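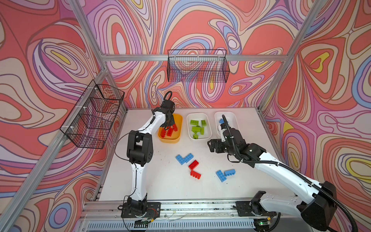 Sorting cell at Jimside, two arms, bricks by color

> At Trirkum we were told the arms would take the dull part and leave us the rest. Is that how it went for you? Who sorts now?

Mostly, yes. We used to have 2 people on returned bricks for the whole shift. Now one of them loads the table and checks the trays, and the other moved to packing.

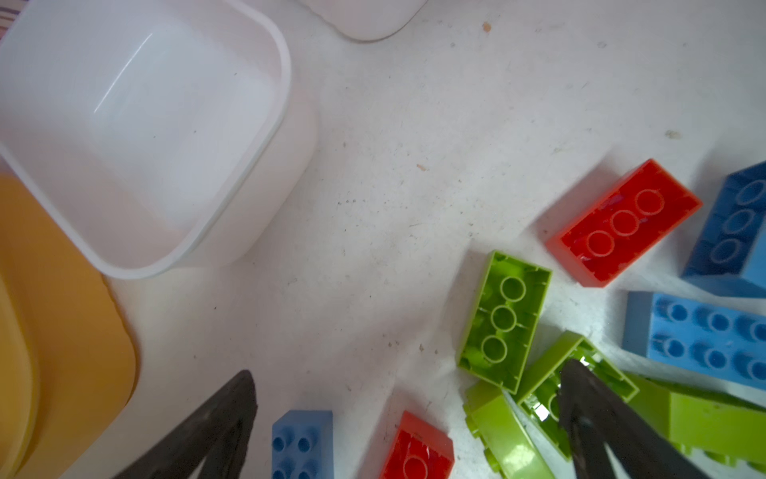 The checking takes longer than Plandari said it would. Pay grade stayed the same for 90 days, then went up a step. Ask for that in writing before you sign with Van Hecke. We didn't, and it took until August to settle.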